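Ticket: sandal straps coming loose / wrong size shown at checkout
Opened by: Mawuli Nartey
Product: Prilo platform sandal, tan
Status: waiting on Flurow

Issue as reported
Two things. Customers adding the Prilo in a 9 get a 9 wide in the cart. Started in June after the size chart update. Separate problem, ankle strap pulling out at the buckle side on the same shoe. Putting both in one ticket as returns are landing in the same pile, split later if you want.

Step 1. Reproduced size bug
Logged out, cleared cart, picked tan, picked 9. Cart says 9 wide. Tried black, fine. Tried the Belay flat in tan, also fine. So only Prilo, only tan. Happens on phone and laptop.

Step 2. Checked stock sheet
Plistach export has 300 pairs of tan on hand, site says 269. Difference looks like the wides being counted under regular. Row for 9 wide has the same item code as row for 9. Copy and paste job I think. Did not touch it, needs someone with edit rights.

Step 3. Product page
Pulled the size picker off the tan page for now and put up the "back soon" note. Gallery left alone. Styling blurb under it still says "runs true to size", leaving that, it does. The summer outfits post links straight to tan so we will get emails. Canned reply is saved under Prilo sizes.

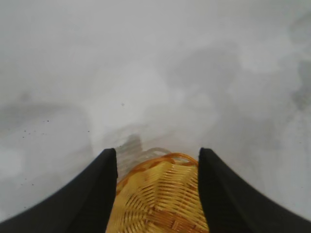
Step 4. Strap
Went through the returns. Same fault every time, stiching at the buckle end lets go and the strap slides out. Sole and footbed fine. Black ones hold when I pull hard on them. Tan is from the later batch, 900 pairs total, so want to know from Flurow if they changed the thread or the stitch length. Emailed them 10 mins ago with close ups.

Step 5. What to tell customers
Refund or swap for black, their pick. No gluing, please. One lady was told to glue it by chat and now the buckle won't move at all. She gets a full refund, postage too.

Update, 2:40 pm
Item code fixed in Plistach, thanks to whoever did that. Site picked it up after a resync. 9 goes in as 9, 9 wide goes in as 9 wide. Checked tan and black both. Size picker still hidden becuase of the strap, do not turn it back on yet.

Update, 4:15 pm
Flurow replied. Asking for three returned pairs to look at, boxed, left and right together. Label is printed. Goes out with the evening pickup. They say no change to thread but will check the batch notes.

Still open
- strap answer from Flurow
- orders from before the fix that went out as wide, need a list from Plistach
- take "back soon" off tan once strap is sorted
- swap the link in the summer outfits post to black until then

Mawuli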